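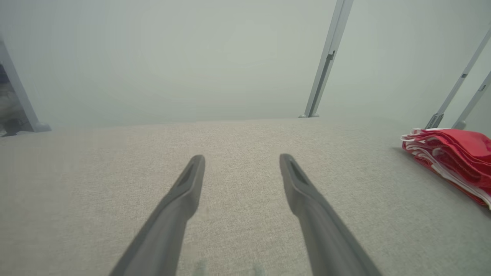 How often should I feed a sourdough starter that lives in the fridge?
Once a week is plenty for most people, with equal weights of flour and water, and a couple of hours on the worktop before it goes back in.

Bellis
Thank you so much for the quick reply! I ought to explain that I only began baking in March, after my sister gave me a jar of her starter, and I've been fussing over it like a new puppy ever since (twice a day at one point, my poor flour bill). Mine smells a bit like nail varnish remover when I open the lid. Have I killed it?

Turness
Not dead, just hungry. Pour off the liquid if there is any, keep a spoonful, and feed it 20 g of flour and 20 g of water. Do that for a few days running and it should sweeten up nicely. I left mine for 4 months once when we moved house and it came back, though it sulked for a week first.

Lundar
I'd disagree with pouring off the liquid, sorry Turness! I always stir it back in. My loaves have a lovely tang and I'd miss it. Also, once a week is far too often if you only bake now and then. I feed mine when I remember and it's perfectly happy.

Turness
Each to their own, but Bellis is a beginner with a smelly jar and I wouldn't want a sour loaf to put anyone off. Stir it in later on, when you know what you like.
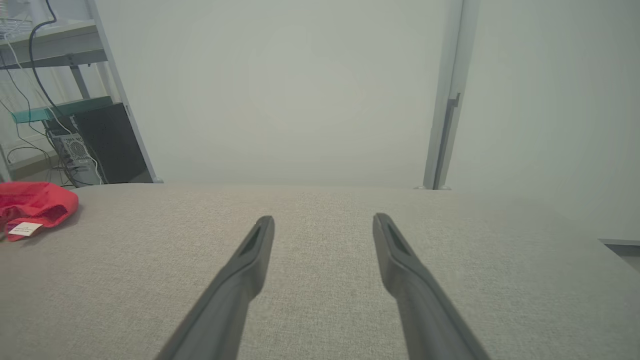 Grey-beige woven fabric, seen close up

Hye-jin Baek
Lovely thread, this. I'm with Turness on the liquid and with Lundar on the timing, so I suppose I'm no help at all! What made the biggest difference for me was swapping a little of the white flour for rye. It livened up overnight, and my husband, who had been very polite about the earlier bricks, asked for seconds.

Bellis
Rye it is then, I have half a bag at the back of the cupboard. Does it matter that it's wholegrain?

Hye-jin Baek
Wholegrain is ideal. You may want a splash more water as it drinks it up.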